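We use cookies to remember your settings and to see which handouts get read. Accept all | Manage choices

Household Skills, Handout 5: Eggs, Trays and Boxes
Posted in October by the course tutor

Welcome back, everybody, and thank you for the lovely soups last time. Please keep this sheet with the one on dry goods, as we'll be coming back to both when we do the pantry plan at the end of term.

We left off talking about what a container is for, and eggs are such a good way into that question that I always give them an evening to themselves. An egg is a surprisingly strong thing when you press it end to end, and a surprisingly weak one when its side meets the side of its neighbor. Most of the cracked eggs I have thrown out over the years (and there have been plenty!) were cracked by other eggs.

So we want to compare two ways of keeping them. A tray gives every egg its own seat. You can see at a glance what you have, you can lift one out without disturbing the rest, and a hairline crack shows up quickly. What a tray doesn't do is keep out smells, and shells are porous, so an open tray next to a cut onion is asking for trouble. A box with a lid looks after that side of things, and it stacks, and you can wipe it out in a moment. But if the eggs go in on their sides without dividers, they can roll when you slide the box off a shelf, and the ones in the middle are harder to check.

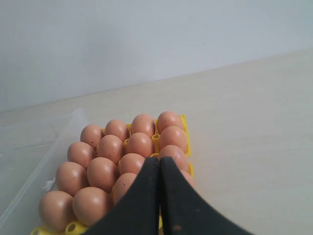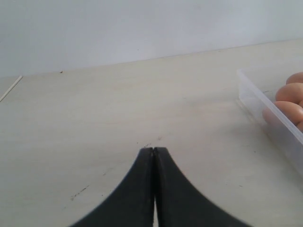
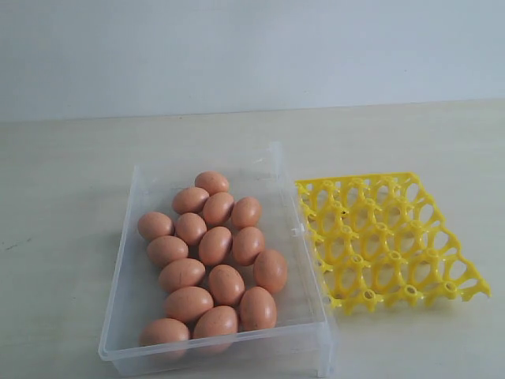
Now, moving eggs from one to the other. Clear yourself a flat stretch of table first, and put the tray and the box side by side so your hand only has a short way to travel. If you are filling a tray, start with the row farthest from you and work back toward yourself – otherwise your sleeve is forever passing over eggs you've already set down. Pick each one up around its middle, with just enough grip that it doesn't slip, and don't let go until you feel it settle in its hole. Pointed end down, please. The air pocket is at the blunt end and the yolk stays better centered that way.

If you are filling a box, lay a folded towel in the bottom and set the eggs down one at a time. Never tip them in. Fill from one end, and if there's a gap left over, tuck a bit more towel into it so they can't wander.

A word on washing. Eggs bought from the store in this country have been washed already and belong in the refrigerator, in the main part and away from the door, where the temperature goes up and down all day. Don't wash them a second time. If you keep hens, come and talk to me after class, as that is a longer conversation.

Several of you asked about brown shells. The color comes from the breed of hen and makes no difference to the flavor, whatever my grandmother believed. Speckles are perfectly fine too.

For next time: look at how your eggs are stored at home and write half a page, 500 words at the very most, on what you would change and why. Bring a box or tray you like using. The reading is the Koskela booklet, the chapter on cold storage, and there is a copy on the shelf in Room 238 if yours hasn't arrived. We'll be starting on soft cheeses, so bring an apron and a small knife as well.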